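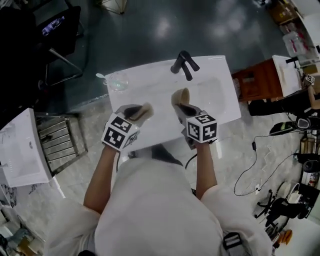

Bathroom Sink Tips I Brought Home from the Gurari Open Day

Posted 10/11/2021 in Cleaning and Care

I visited the open day at Gurari because I wanted to see robots clean. Most of the morning I watched people at the sinks instead, working with a gripper in each hand, and a robot learns from their movements later. With grippers you cannot be careless. I went home with more notes about cleaning than about machines.

Clear the edge first
The glass cup with the small spoon was on the corner of the basin. With two soft fingers for a hand, every cup is an obstacle. At home I now take everything off the sink before I wet the cloth, and it saves me 2 minutes each time.

One hand holds, one hand works
The people from Lilteo explained this at their table. If both hands wipe, the cloth folds and leaves lines. I hold the rim with my left hand and wipe with the right, from the back to the front.

Black faucets
A black faucet looks very nice on a white basin, but it shows every drop of lime. Do not use vinegar on a black finish, also not diluted. A soft cloth, warm water and a little dish soap are enough – then dry it at once. Start behind the spout, where the cloth does not go by itself.

Glossy white basins
No powder and no green side of the sponge. Put a spoon of baking soda on a wet cloth, rub lightly in the bowl, wait 12 minutes and rinse.

Polished tile around the sink
Wipe it last, with a cloth almost dry. Water with too much soap makes the shine dull.

If you want to go
The next open day is in June. The ticket was 61 with the lunch included, and the Rizk workshop about small repairs takes 60 minutes. Come early for it, the places are few. Panent had a table with microfiber cloths. I bought the thin ones and they lose no fluff on the faucet.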